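Two-Arm Bench Build: Frequently Asked Questions

Last edited in December by Tirta Kusuma

These are the questions that come up most often about the two-arm bench we put together in the shared workshop at Vandby. Ok-hee Yoon did most of the electrical work and I did most of the software. Where our opinions differ I have said so.

What is the bench for?

It is a place to drive two arms by hand, record what they did, and then see whether they can repeat any of it. The first job we picked was sorting small parts into shallow trays. The second was putting cards into a basket. We chose small, light things on purpose. If something gets dropped, we pick it up and start over.

Is this a kit?

No. The arms were bought used, as a pair. The table, mounts, wiring, stop circuit and software were put together by us. We have written up the parts we made. The arms came with their own manuals and we don't repeat those.

Do I need two arms?

No. We ran one arm for four months before the second was bolted down. Nearly everything on this page applies to a single arm except the sections on spacing and on collisions between the arms. If you are paying for this yourself, start with one.

How much did it cost?

Leaving out the arms, we spent $1,411. The largest part of that was the power supply and the stop circuit. The smallest was the table surface, a leftover piece from another member. Used arm prices move around so much that our number would not help you.

How big does the table need to be?

Bigger than you think, and heavier. Our first table was too light and it rocked when both arms stopped at once. We measured the rocking with a dial gauge, did not like the result, and built a second frame with cross bracing at both ends. The new one has no wheels. People ask for wheels. An arm that is thrown out toward its full reach puts a lot of load on the corner nearest to it, and we did not want a caster there.

How are the arms mounted?

One on each side, facing in. Each base sits on its own steel plate and each plate is bolted through to the frame with four bolts. We torque them, mark them with paint pen, and look at the marks before a session. Ok-hee would like dowel pins as well so that a base goes back in exactly the same spot after it has been off. She is right about that and we will do it the next time a base comes off.

Why facing in and not side by side?

Side by side gives you a nice shared area in front, but the elbows get in each other's way. Facing in, the elbows stay out at the sides and only the grippers meet in the middle. The drawback is that the person at the table is between the two, so the speed limits and the stop matter more.

How do you drive them?

With a handheld controller on a cable. We tried a wireless one first. It dropped out twice in one evening, and although the arms stopped the way they were supposed to, we went back to the cable that night. The cable is also harder to misplace.
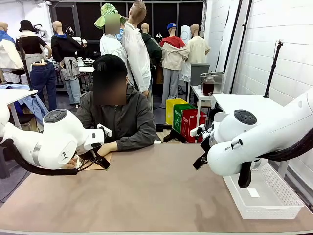
The controller sends small position changes, and the software adds them up and checks them before anything goes to the arm. If you let go of the enable button, the changes stop being sent. If the software doesn't hear from the controller for 51 milliseconds, it brings the arm to a halt. That number came from trial and error. Lower values gave us false halts whenever the computer was busy writing files.

Can one person drive both arms at once?

You can switch between them with a button. Driving both at the same time needs two controllers, and most people find it tiring after a few minutes. We mostly move one arm, park it, then move the other. For handing a part from one gripper to the other this is slow but it works.

What happens if the arms hit each other?

The software keeps a simple model of both arms made of capsules, which are cylinders with round ends. If any two capsules would come closer than 4 centimeters, the move is refused. Grippers are treated separately, otherwise they could never pass a part across. In that area you are relying on low speed and the force limit.

We have had one contact between the grippers since the model was added. It bent a finger on the left one. The cause was a typing error in the gripper length, and the setup script now asks you to confirm that value.

Where do the stop buttons go?

Where you can reach one without leaning over the table. We have one at the operator's seat and one by the wall for anybody else who happens to be nearby. Both cut power to the drives directly and do not go through the computer. Please do not build a software-only stop. We get messages from people who have done it and we always write back with the same advice.

How do you deal with the cables?

Run them along the top of the arm and leave a loop at each joint that bends. Test the loop by moving the joint to both ends of its travel with the power off. Then add a little more slack. Our first layout went under the forearm, and it snagged on the table edge within a day.

Use hook-and-loop straps instead of zip ties for the first few weeks. You will be moving things.

What goes under the work?

A flat piece of cardboard, much of the time. It gives the fingers something soft to touch down on, it is free, and you can draw on it with a marker to show where parts should start. We also tried a rubber mat and a sheet of felt. The rubber gripped the parts too well and the felt wrinkled.

What software does it run?

A small control program we call Gökçe, which talks to the arms, and a recording program called Fomia, which saves joint positions and video with matching timestamps. They run on the same computer. Gökçe gets its own processor core. You can use either one alone. Both will run without hardware attached, in a mode that pretends the arms are there, and you should spend an evening in that mode before you turn anything on.

How do you keep the two arms in the same coordinates?

A pointed rod goes in each gripper, and both are brought to the same 11 marks on the table in turn. A script works out the offset between the bases. It takes under an hour. Repeat it any time a base is loosened, a gripper is swapped or somebody bumps the table hard. Don't use pencil marks. We used a center punch on a strip of scrap aluminum and screwed the strip down.

How fast do they move?

Slowly. With a person seated at the table we cap tool speed at a fraction of what the arms can do, and the cap is set in the arm's own controller as well as in Gökçe. For unattended repeats, with the area roped off, we raise it some. There has been no reason yet to go any faster.

Is it noisy?

No. The fans in the control boxes are louder than the arms. The brakes click when they release, which startles people the first time.

Can I leave it running overnight?

We don't. The workshop rule is that anything with a motor has a member in the room. At home it would be your decision, and I would still say no.

Why doesn't the repeat mode work as well as driving by hand?

Repeat mode plays back positions. If a card has moved half an inch since the recording, the gripper closes on nothing. We are working on using the camera picture to correct for this. It works for parts with a clear outline. It does poorly with anything white on white, and cards in a basket are still hit or miss.

Can I come and see it?

Members can book a session from the sign-up sheet by the door. We do a short safety talk first and you will be asked to press both stop buttons yourself. If you belong to the Jerkville workshop, your membership is good here too.

Can I get the drawings?

Yes. The frame, the base plates and the stop circuit are in the shared folder along with the parts list. The frame drawing is in inches and the plates are in millimeters. Check the revision letter on the plates before you cut. Revision B has one hole in the wrong place, and revision C fixes it.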